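Call for participants: open day testers, two-arm handling demonstration
Vasseur workshop, Bralalden
Fri 10 November, morning and afternoon sessions

We're opening the workshop doors again and we need people! Not an audience sitting in rows, but people who will stand at the bench, try the job by hand, watch two robot arms do it and then tell us what they think. If you have ever wondered what goes on in the building behind the bus depot, come along and find out.

The job this time is a small, fiddly one: putting grooming tools and their cases in order, with two arms sharing one table.
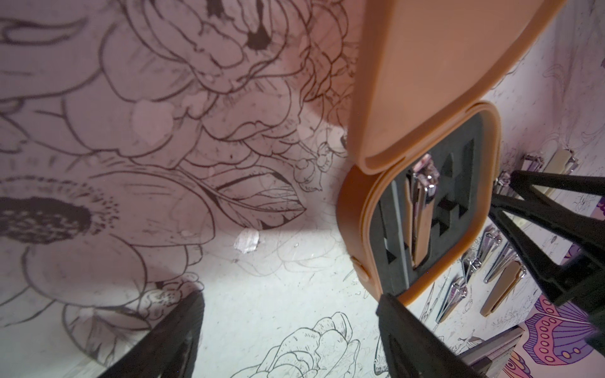
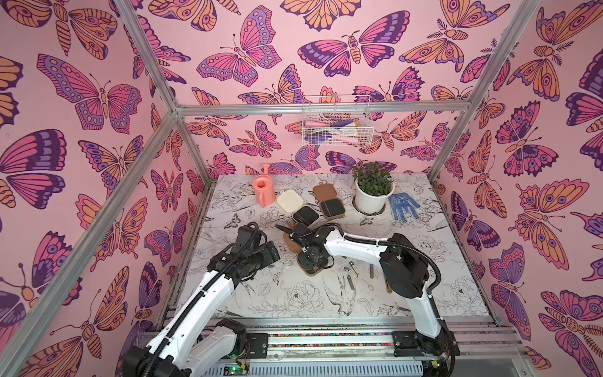
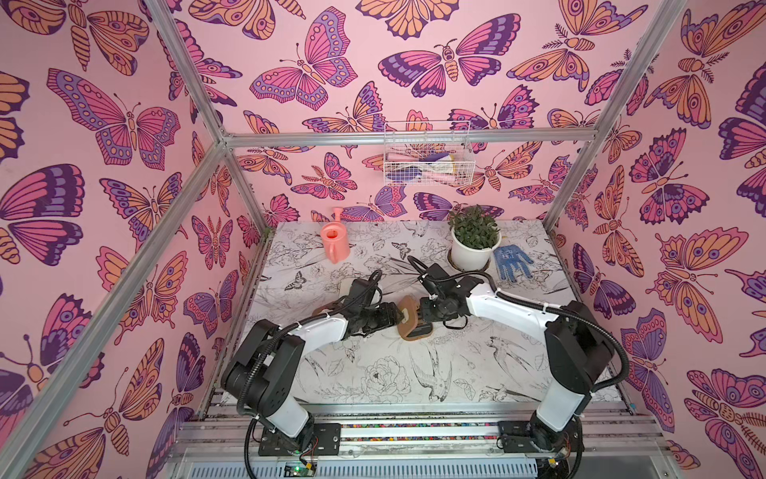 Ludivine Charpentier wrote to us after the last open day that she had expected to be bored by lunchtime and instead missed her bus twice. She also said we talked too much at the start and should let people get to the bench sooner. We've taken that to heart, so the welcome talk is now much shorter and the first session begins straight after it.

What you'll be doing

Each session lasts 100 minutes, with a tea break in the middle. You'll be in a group of up to eight. First you do the sorting task yourself, sitting down, at your own pace. Then you watch the arms at work on theirs, with one of our team beside you to answer questions (please ask them, even the ones you think are silly – those tend to be the ones we end up discussing for the rest of the week). After tea you fill in a short form and we sit round a table and talk.

We want to know where you would have picked something up differently. People who handle small things every day notice things that we miss, and last January a single remark about which way round to hold a case gave us a month of good work.

Nothing about you is being tested. There is no score, and you can stop whenever you like.

Who we're looking for

We have 32 places across the day. Anyone aged 16 or over is welcome, and you need no technical background at all. We'd be especially glad to hear from:

Nail technicians, hairdressers, jewellers and watch repairers
People who pack or sort goods for a living, or used to
Anyone with stiff or painful hands who has worked out their own way of doing things
Teachers thinking of bringing a class to a later visit
Left-handed people, as we had only one last time

If you wear reading glasses, bring them. The tools are small.

What you'll get

Lunch or tea depending on your session, your travel paid within the Bralalden bus area, and a Plundatel voucher handed over at the end of the day. You'll also have the run of the place between sessions. The Ameo bench will be open next door for anyone who wants to see how a gripper comes apart and goes back together, and Bheki Nkosi will be there with a tray of worn parts you can handle. It's a lovely thing to see up close and I would happily spend the whole afternoon there myself.

Practical details

Sessions start at 9.30, 11.30 and 2.00. Please come ten minutes early to sign in and leave your coat. Long hair should be tied back and loose scarves taken off at the bench. You'll stay behind the yellow line while the arms are moving, and a member of staff has a hand on the stop button throughout.

The workshop is on the ground floor with a ramp at the side entrance. There's an accessible toilet and a quiet room. It can get noisy when the compressor kicks in, so we keep ear defenders by the door – take a pair if you want them. Parking is limited to 3 spaces, kept for blue badge holders. Everyone else should use the bus or the car park by the market, five minutes' walk away.

We won't film or photograph participants. Your written comments are kept without your name on them.

How to apply

Send us a few lines saying who you are, what you do with your hands all day and which session suits you. A couple of sentences is plenty. You can email the workshop, ring the front desk on extension 272, or drop a note in at reception. If you need an interpreter or want to bring a helper, mention it and we'll sort it out; helpers don't take up a place.

We'll write back to everyone, including those we can't fit in, and keep a waiting list for dropouts. If you're on it and live nearby, do keep your phone on that morning.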